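Terkville Student Team Enters Two-Arm Board Task in Fetano Manipulation Challenge

TERKVILLE, 22 October 2018 – The robotics club at Siltumholm Technical College has registered a two-arm robot for the assembly division of the Fetano Manipulation Challenge, to be held in March. Entries in the division work on a flat board fitted with knobs, switches and pegs.

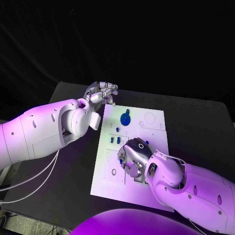
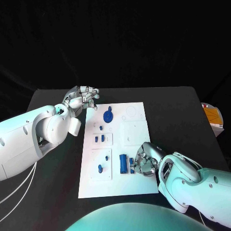

The club's two-arm robot at the task board.

The entry, named Liao, was programmed by second- and third-year students in the college's applied controls course. Team lead Morenike Chukwu is responsible for motion planning. Quentin Lebrun wrote the grasp library, and Titilayo Afolabi maintains the calibration routine, which must be repeated each time the board is moved.

Under division rules, a run lasts up to 15 minutes. A maximum of 700 points is available, and an entry must score 265 to advance to the final. Points are deducted for excess contact force and for any part that leaves the board. Operators may stop a run at any time but may not touch the robot or the parts until the run has been scored.

The club has logged 200 practice runs since the start of term. Each log contains joint positions, motor current and a written note from the student on duty.

"Most of our lost points come from approach angle," said Chukwu. "If the hand comes in a few degrees off, the fingers close on the side of the part and the grasp has to be repeated. We are rewriting that section before we add any new moves."

Faculty adviser Oluwatosin Briggs said the course will use the logs as graded material next term. Students who are not on the competition team will be assigned a set of failed grasps and asked to identify the cause.

The club meets in the controls laboratory and is open to all enrolled students. No programming experience is required for the hardware group. Requests for interviews or laboratory visits should be directed to Somtochukwu Danladi, Communications Office, Siltumholm Technical College.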